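3.2 Cell layout and cable management

The cell used throughout this work consists of one white robot arm fixed to a white tabletop, with an overhead camera looking straight down on the work surface. It was assembled at the Brorthorpe laboratory and has stayed in the same configuration since May, apart from the changes described in this section. Household objects and food toys are kept on the table between sessions so that the planner always has clutter to deal with. The set includes a colander, a plate, a toaster oven and a number of small items such as fruit.

The arm is parked in a folded pose whenever the cell is idle. We chose this pose for maintenance reasons. With the links stacked over one another, the joint rings and the run of the external cable can be inspected from a single overhead view, and the technician can compare the current view with a stored reference before releasing the arm. Figure 4 shows the arm folded, with the cable looping over the wrist unit and down its left side to the base.

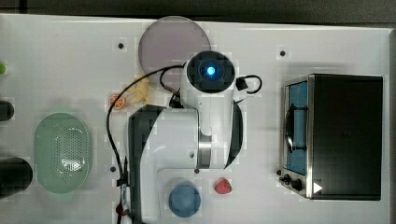 Figure 4. Overhead view of the cell with the arm folded. The external cable runs down the left side of the arm.

The external cable has been the main source of downtime. In the first layout, which followed the routing suggested in the Stindano integration notes, the cable was tied at three points along the upper link. This kept it tidy but left too little slack at the wrist, and large wrist rotations pulled on the connector. Over the first 2224 pick attempts we logged 13 communication faults, most of them during rotations approaching 180 degrees. Inspection by the second author (Poirier) found wear on the cable jacket just behind the connector, and the cable was replaced.

In the revised layout the ties on the upper link were removed and the cable is left to form a free loop near the wrist. The loop was sized by hand: the wrist was jogged slowly to both limits with the power stage in reduced-speed mode, and slack was added until the connector carried no visible load at either end. A longer loop brings its own problem. It can sweep across the table when the arm reaches low, and on a cluttered surface it will shift light objects. We accepted this as the lesser fault, and the collision model was extended with a padded volume around the wrist to account for it.

A further 2905 attempts were made with the revised routing. One communication fault was logged in that period and was traced to a loose plug in the controller cabinet, unrelated to the cable. Objects displaced by the loop were noted by the operator but did not stop a run.

The gripper is checked separately. At the start of each session the fingers are opened and closed through their full travel, the mounting screws are checked for tightness, and the finger surfaces are wiped with a lint-free cloth. The technician then jogs the arm to a bottle lying on its side and brings the gripper to it at low speed. A bottle on its side is a useful test piece: if the gripper has shifted on its mount, the error shows up as one finger meeting the surface before the other. Figure 5 shows the gripper at a ketchup bottle near the right side of the work area. Cables loop down from the gripper and across the table, and the technician watches them during this move for any sign of snagging on the appliance behind the bottle.

If the fingers meet the bottle unevenly, the tool offset is measured again using the Afolabi procedure, which takes about ten minutes. The offset is never adjusted by eye. An early attempt to do so left a small tilt that went unnoticed for several sessions -- the grasps still succeeded on soft toys and failed only on rigid cups -- and the affected data were discarded.

Offsets, tie positions and cable replacements are recorded in the Reltel log alongside the controller's own fault history. Each entry carries the run number at which the change took effect, so that any later analysis can be split at that point.
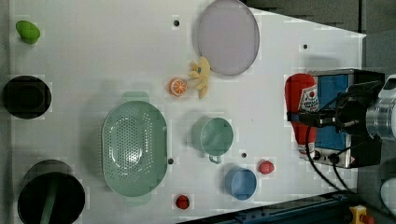 Figure 5. Gripper at a ketchup bottle lying on its side, with the colander and cups to the left.

3.3 Camera mounting and recalibration

The overhead camera is held on a separate stand so that vibration from the arm is not passed to it. Its position is checked against the dark mounting holes in the tabletop, which serve as fixed reference points. When the holes no longer line up with their stored positions, the stand is re-levelled and the full calibration is repeated before any further runs are recorded.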